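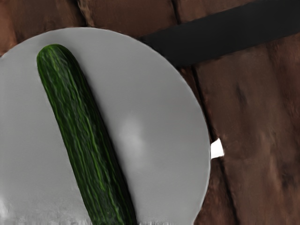
## 4. Hanging and Lighting a Framed Print

This section covers the Plarnlow rail system and the clip-on picture light sold with it. It assumes you have unpacked the print (section 2) and fitted it in its frame (section 3). If the print is still in its tube, go back. A print that has been rolled for more than a few weeks will not lie flat because you asked it to.

You will read in a lot of places, including the leaflet in the rail box, that correct hanging "brings out the mood of the work." I have hung prints for Fodwood for a long time and have my doubts. A dull picture hung well is a dull picture you can see. What follows will get the frame level, keep it on the wall, and keep the glare off the glass.

### 4.1 Before you start

You need:

- the rail, with its end caps
- two hanging cords and two hooks per frame
- a spirit level (a real one; see the note below)
- a pencil and a tape measure
- a drill, with the bit named on the wall plug packet
- a second person for any frame wider than your arms

**Note:** Phone levels vary. I have put three phones on the same shelf and got three answers. If you must use one, take a reading, turn the phone end for end, and take another. If the two don't agree, borrow a level.

**Caution:** Check for pipes and wires before drilling. Cheap detectors miss things and also find things that aren't there. If the detector is quiet but there is an outlet or switch directly above or below your mark, move the mark.

### 4.2 Choosing the height

The usual advice is to put the center of the picture at eye level. Whose eye level is never stated. Galleries settle on one figure because they have to settle on something, and visitors stand up to look. At home people mostly sit.

1. Decide whether the room is one you stand in (hall, landing) or one you sit in.
2. For a standing room, have someone hold the frame against the wall and back away until you are as far off as you would normally be. Raise or lower it until you stop noticing the height.
3. For a sitting room, do the same from the chair. The frame will end up lower than the books say. Leave it there.
4. Mark the top edge of the frame lightly in pencil at both corners.

If the print is a figure piece, someone will tell you to match the painted eyes to your own. Try it if you like. With a full-length figure it tends to push the frame up toward the ceiling, and with a child or a seated figure it can go either way. I ignore it.

### 4.3 Fitting the rail

1. Hold the rail against the wall above your pencil marks, leaving room for the cord. The cords should show as little as possible, but they need enough length to adjust.
2. Level the rail and mark the first and last screw holes.
3. Drill these two holes only. Fit the plugs and drive the screws most of the way in.
4. Check the level again. Rails shift while you are looking for the screwdriver.
5. Mark and drill the remaining holes through the rail.
6. Tighten all screws by hand. A power driver will pull the thin section out of true.
7. Slide in the hooks *before* you push on the end caps. The caps are meant to come off again. In my experience they come off once.

**Caution:** The carton gives the load as 30 pounds per rail. That figure is for masonry. On drywall, screw into studs wherever the holes allow and treat the carton figure as optimistic. Do not hang a glazed frame from drywall plugs alone.

### 4.4 Hanging the frame

1. Lay the frame face down on a clean towel. Check that both D-rings are the same distance from the top. Don't trust the factory on this. Measure.
2. Clip one cord to each D-ring.
3. With your helper, lift the frame and hook both cords to the rail. Keep one hand under the bottom edge until you are sure both hooks have caught.
4. Adjust the cords until the frame is level. Work on one side only, or you will chase it up and down the wall.
5. Stick a felt pad to each bottom corner at the back.
6. Leave the frame for a day and level it again. New cord stretches a little.

**Note:** If the frame tips forward at the top, the D-rings are too low. Shortening the cords will not fix it. Move the rings up and start over from step 1.

### 4.5 Placing two or more frames

The leaflet has a chart of "harmonious groupings" with small arrows on it. Mohcine Hamdy, who laid out the showroom at Urkside, used it once and then took the wall down and did it by looking. His method is shorter:

1. Cut paper to the size of each frame.
2. Tape the sheets to the wall with low-tack tape.
3. Live with them until one starts to annoy you. Move that one.
4. Hang the frames.

Keep the gaps even if the frames match. If they don't match, even gaps won't rescue them, so set the largest first and fit the others to it.

### 4.6 Fitting the picture light

The Hegazy clip-on light comes with its own bracket and a plug-in adapter. It is a fair light with a poor manual.

1. Turn off and unplug the adapter.
2. Loosen the bracket screw and slide the bracket over the top edge of the frame, at the center.
3. Tighten until the bracket stops sliding, then stop. Any more and it will dent soft wood.
4. Run the cable down behind the frame and fix it with the two clips supplied.
5. Plug in the adapter and switch on at the lowest setting.
6. Tilt the head until the brightest patch sits in the upper third of the print and fades toward the bottom.
7. Walk past the picture from both sides. If you see the lamp reflected in the glass, tilt the head in a few degrees and walk past again.

**Caution:** Do not cover the lamp head, and do not use the light with an adapter other than the one supplied. The plug on several other adapters fits. That doesn't mean the voltage does.

**About the settings:** The light has 5 brightness steps and a button marked MOOD. As far as I can tell, MOOD is step two with a warmer color. It turns white paper yellowish and makes skin tones look sunburned. Flynn Rewi in our workshop likes it on landscapes with a lot of brown in them, and I will grant him that. For anything with a face, use the plain setting.

**About fading:** The box says the light is "safe for all artworks." No light is. It is kinder than daylight, and daylight is what ruins most prints. Switch it off when you leave the room, and keep watercolors and older prints out of direct sun whatever lamp you own.

### 4.7 If something is wrong

| Problem | Likely cause | What to do |
|---|---|---|
| Frame won't stay level | Felt pads missing, or one cord slipping | Fit pads; re-clip the slipping cord |
| Frame tips forward | D-rings too low | Move rings up (4.4) |
| Rail bows in the middle | Center screws missed or overtightened | Back off all screws, re-tighten by hand |
| Lamp flickers | Adapter not fully pushed in | Unplug, reseat; if it continues, stop using it |
| Print ripples under the glass | Damp, or mounted too tightly | See section 3; don't heat it |
| Picture looks worse than in the shop | Shop had better lighting | Try another wall before you blame the print |

A hair dryer will not take ripples out of a mounted print, in spite of the videos. It dries the front faster than the back and you get different ripples.

### 4.8 Cleaning

1. Switch off the light and let the head cool.
2. Dust the frame with a dry, soft brush, top edge first.
3. Spray glass cleaner on the cloth, never on the glass. Liquid runs down behind the lip of the frame and wicks into the mat.
4. For acrylic glazing, use a damp microfiber cloth and nothing else. Products labeled "safe for all surfaces" may be, but a clouded sheet costs more than the print in most cases.

Replacement hooks and cord are sold in packs. End caps are sold separately, for reasons I have never been given. Quote part 240 for white and part 11 for black when you order.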